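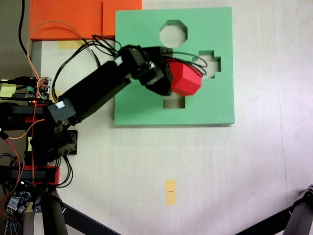 23. Mai 2022 - Werkstattbuch, Eintrag Formenbretter
Bearbeitung: Ingeborg Ruppert, Kiros Tsegaye

Gegenstand der Durchsicht waren die Steckbretter der Reihe Girnumier. Das grüne Brett weist unter anderem eine achteckige und eine kreuzförmige Öffnung auf; beide sind durchgehend, die Tischfläche bleibt sichtbar. Das orangefarbene Brett wird gesondert behandelt.

Für das rote Achteckprisma ist ein Spiel von 9 Zehntelmillimetern vorgesehen. Die Kanten sind vor der Abgabe an Havport mit Körnung 200 nachzuarbeiten - das Maß ist danach erneut zu prüfen und einzutragen.

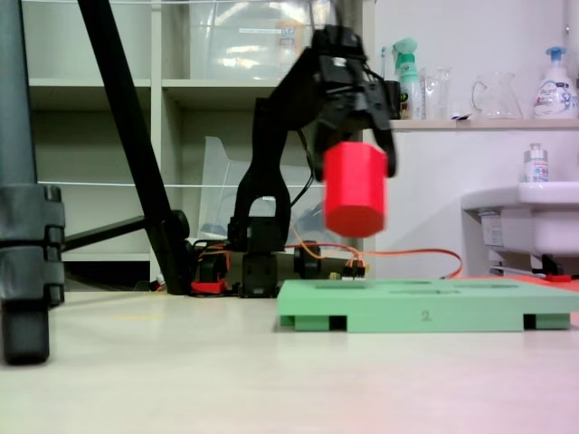 Rotes Achteckprisma, aufrecht; vorn rechts die mintgrüne Plattform mit der Ziffer 2.

Die Füße der Plattform sind auf festen Sitz zu kontrollieren. Herr Mowat wird um Mitteilung gebeten, ob die Ziffer in Grau beibehalten wird. Offen: Ersatzprismen, Lagerfach 72.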